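Workshop Tips: Working Next to the Arms
Posted 1/24/23 by Imad Daher
Filed under: Benches, Parts Handling, Shift Notes

These tips come out of the small assembly shop at Lachance, where we put together valve kits and sensor housings. Until last May every peg, pin and sleeve went in by hand. Now a two-arm station does a share of the insertion work and the rest of us do what comes before and after it. Several people at Breltside asked how we set up our benches, so I wrote it down. Most of it applies to any shop with one robot and a handful of people.

Lay out the work the same way every time

Use a printed sheet. Ours is white, with the outline of each part drawn where the part should start. Before the station came in, everyone had their own layout. I kept my pins on the left in a jar lid. That was fine for me and bad for whoever took over my bench at two o'clock.

Print the outlines at full size and check them against the real parts before you make copies. Our first batch came off the printer at the wrong scale and we threw out 138 sheets. Turn off "fit to page."

Make the outline a little larger than the part. A tight outline looks neat, but you spend too long nudging things into it.

Tape sheets down at the corners with low-tack tape. Full-strength packing tape leaves glue on the bench, and glue holds grit.

Pick colors you can see

If you have a choice in trial parts, get them in a color that stands out from the plate they go into. We use blue on white. You can tell from a few steps away whether a peg is seated or sitting up, and so can the people coming on shift who have not had coffee yet.

Do not trust color under odd lighting. Check any color-coded parts under a plain white lamp before you sort them. We keep one clipped to the end of the sorting bench for this.
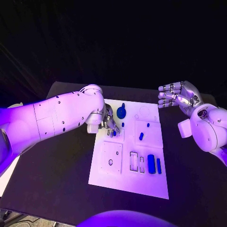 Stand tall parts up and leave room between them. A hand needs space on both sides of a part to close on it, and this goes for your hand as well as the machine's. If you can't get a finger and thumb around a cylinder without touching its neighbor, move the neighbor.

Short pegs fall over. Give them a shallow hole to stand in. A scrap of plate with a few holes drilled in it does the job. Drill the holes slightly oversize and knock off the burr with a countersink turned by hand.

What changed for the people

I get asked about this more than anything else. Nobody on our shift lost a place. The jobs did change, and some people liked the change more than others.

The biggest difference is that we sit less. Insertion work was eight hours on a stool with your head down. Now most of us are up and down all day, loading sheets, pulling finished plates, checking fits. Get decent mats. We bought cheap ones first and they curled at the edges inside a month. The second set came from Vurow, with beveled edges, and they have stayed flat.

Checking is tiring in a different way. You are looking for the one bad part in a tray of good ones, and after an hour your eyes slide right over it. We trade off every 45 minutes. Put a timer on the bench and go by the timer. People always say they feel fine.

Some of the older hands missed the assembly work, me included. We asked to keep the odd-shaped kits and the small orders, and the shop agreed. Anything under 12 units is still built by a person from start to finish. It takes longer to set up the station for those than to do them, and it keeps us in practice. When the station is down, you want people around who can still do the job without looking up the drawing.

Pay for setup work was settled before the station went in. If your shop is about to buy one, get that talk done early. It is a lot harder once the thing is bolted down.

Keep a fit log

Write down every part that won't go in. You need the part number, which slot, and what was wrong with it. A spiral notebook is enough. We logged 239 bad fits over the first stretch, and when we sat down and sorted them, most came from one tray of pins with a raised edge on the end. The pins had always been like that. When we did it by hand we gave each one a little twist and never thought about it.

So ask the people who did the job by hand what they do without thinking. The twist, the tap, the wipe on the sleeve. Write those down too. They are the steps most likely to be missing from the work instructions.

Bench care

Wipe dark bench tops at the end of every shift with a damp microfiber cloth. Dust shows on them and so do fingerprints.

Keep cables off the walking side. Run them along the back leg and strap them with hook-and-loop, about a hand's width apart. Zip ties are all right for cables that will never move. There are no cables that will never move.

Store small pins in lidded trays and label the end as well as the top. You will stack them, and then you can't read the top.

Buy spare pins by the bag of 1000 if you use them at all often. We were ordering little packets from Flomitz every week and paying for shipping each time.

Wear close-fitting sleeves. Loose cuffs knock over standing parts long before they get near anything dangerous. Take off lanyards and leave them on a hook by the door.

Before you reach in

Stop the station at the button every time, even to pick up one pin. Wait until both arms are still. An arm that is only holding its place can look parked, and it may be the next one to move. Say "reaching" out loud if someone else is at the panel, and have them answer you.

If a part rolls off the sheet, leave it until the cycle ends. Pins cost a few cents.

Training somebody new

Have them do one full kit by hand before they load a sheet. After that, let them load sheets with someone beside them for two days. We tried one day and the corner tape kept getting skipped.

Next month I'll go over tray inserts and how to cut foam without a hot wire.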